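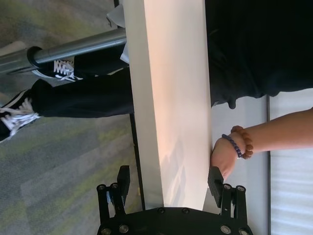
From: Olumide Yusuf
To: makanstead-facilities list
Date: Wed 25 January
Subject: Re: Replacement of study tables, Idahosa Building

Dear colleagues,

The Facilities Office has received a number of replies to the December notice on the replacement of study tables in the Idahosa Building. The points raised most often are answered in this message. Fatima Usman's message is quoted below in the part that concerns the second floor, and the full text remains in the list archive.

1. Scope of the replacement

The order placed with Tallus covers 253 tables. These will go to the open study areas on the first and second floors and to the four seminar rooms on the east corridor. The map room, the staff lounge and the language laboratory are outside the present order. Departments that purchased their own tables from departmental funds keep them, and those tables will stay where they are unless the department asks in writing for removal.

All tables in the order are of one height. A request for adjustable tables was made by two departments and has been passed to the Accessibility Office, which holds a separate budget for them. Staff and students who already have an adjustable table assigned to them will keep it throughout the work.
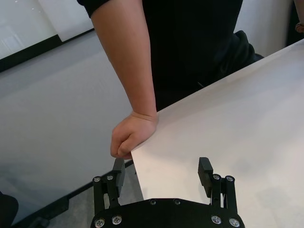
2. Finish and edges

Several members of the list asked for a dark finish similar to the present one. The old finish shows scratches and glare under the ceiling lights, and it was the subject of most of the comments in last year's reading room survey. The white matte finish was approved in December and the order can no longer be changed on this point. Tops have rounded corners. Departments may not apply film, labels or numbering to them. Seat numbers for examinations will be issued on cards by the Registry.

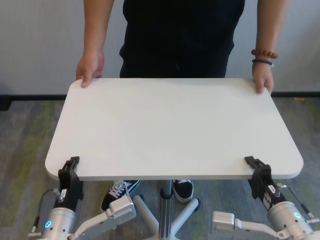
White table top with rounded corners, held at the far edge.

Cleaning staff will use the neutral cleaner supplied under the existing contract. Please do not use solvent wipes, scouring pads or whiteboard spray on the tables. Marks that do not come off with a damp cloth should be reported to the help desk with the room number.

3. Second floor during the work

On 2/5 the following was received from the second floor, and I quote it with the author's permission.

> From: Fatima Usman
> Subject: Replacement of study tables, Idahosa Building
>
> The second floor currently seats 341 readers. Our graduate students
> have thesis deadlines close to the dates proposed, and the notice
> does not say how many seats will be out of use at one time. Could
> the floor be done in halves, with the quiet side left until last?
> I would also ask that the carts not be kept in the stairwell lobby
> overnight. That lobby is our only step-free way to the elevator.
>
> We would be glad to know as well what will happen to the old tables.
> Two local schools have asked me whether they may be had.

The floor will be done in halves as requested, starting with the window side. The quiet side will remain open until the window side has been returned to use. Drurex, the moving contractor, has been told that the stairwell lobby must be kept clear at all times, and carts will be held in the loading bay overnight.

Old tables in sound condition will be offered first to other Makanstead buildings and then to outside bodies. Schools should write to the Facilities Office on their own letterhead and state the number of tables wanted. Collection is at the school's expense.
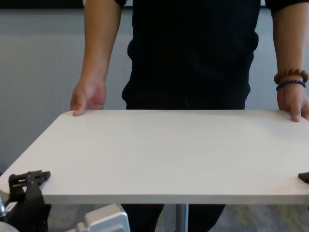

4. Room bookings

Bookings in the east corridor seminar rooms will be moved to Room 402 where the class size allows. Organizers of larger classes will be contacted individually by the Timetable Office. Please do not rebook a class through the online system while a move is pending, as this creates a second entry that must be removed by hand.

Replies of general interest may be sent to the list. Questions about a single room or a single person's seating should come to me directly.

Olumide Yusuf
Facilities Office, Makanstead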